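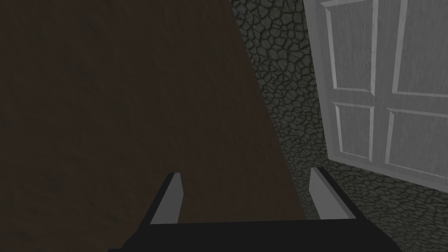 Solène Bailly thinks I should drop the textures altogether and run the wrist camera against flat gray until the arm can close its fingers on command. She wrote as much on the shop channel Wednesday morning, and added that a bad hand-eye transform looks the same in front of stone as it does in front of nothing. Fair point. I'm keeping the textures for now and writing down why, so we can argue about it at the bench.

The Kidance build gets its camera bolted above the wrist, looking down past the fingers. The sim is there so I can settle the bracket angle before cutting any more aluminum. On flat gray I can't judge tilt at all. With a door in view I have long straight edges, and I can see right away if the camera is rolled. It is rolled at the moment. I had the sign of one rotation backward in the mount file, found it at 9:40, fixed it, and then found the same sign flipped again in the loader. Two wrongs had been canceling on one axis only. Both are now corrected in my copy, not in the shared folder. Don't pull yet.

Finger geometry: the pads are the Brimeo set, redrawn from my own caliper measurements. Backing plates are a separate body so I can swap them. Open width in the model is 136 mm pad to pad. The bench gripper opens less than that, and I think the rack is bottoming out on a screw head. Need to pull the cover and look. If it is the screw, a countersunk one goes in and I'm done. If it is the rack, that's a reprint, 5 hours on the Marquez printer if nobody is in the queue.

Ran the open/close command 200 times with no load to check for drift in the joint controller. Final position error was under half a millimeter, so the controller is fine with nothing to hold. Have not tried it with a part between the pads. The contact settings are still the defaults and I expect the part to shoot out sideways the way it did in the Runidcombe project.

Pad angle is the thing I keep going back and forth on. With the fingers spread

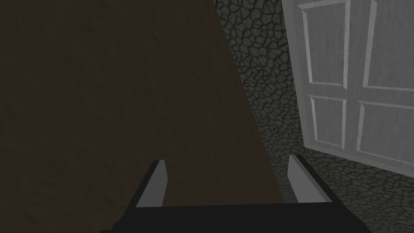 the camera should see both tips and as much as possible of whatever is in front of them. Tilting the bracket down shows more of the base, and the base is just a black shape taking up pixels. Tilting it up loses the pads. I tried 15 degrees up from where the old bracket sits and liked it, but the lens housing then comes close to the cable clamp on the real arm. Could move the clamp to the other side of the wrist. That means a longer cable, and I have one in the drawer — the braided one, not the one with the cracked strain relief. Somebody please throw that one out.

Lighting is too dim for the marker detector. I raised the ambient term once and the black parts went flat and milky, so I put it back. Next try is a single light fixed to the camera body, which we would want on the real arm anyway.

On the question of flat gray: I'll make a second world file with everything stripped out and run the hand-eye calibration in both. If the numbers agree, Solène gets her plain background for the controller work and I keep the door for the bracket work. It's an hour, maybe less.

To do:
Push the rotation fix to the shared folder after a clean run.
Gripper cover off, check the screw.
Move the cable clamp, test fit with the bracket at the new angle.
Plain world file.
Measure pad friction on the bench with the spring scale so the contact settings aren't guesses.

Stopped at 6:15. Arm is powered down, the bench supply is off at the wall, and the bracket blanks are in the left-hand tray under the vise.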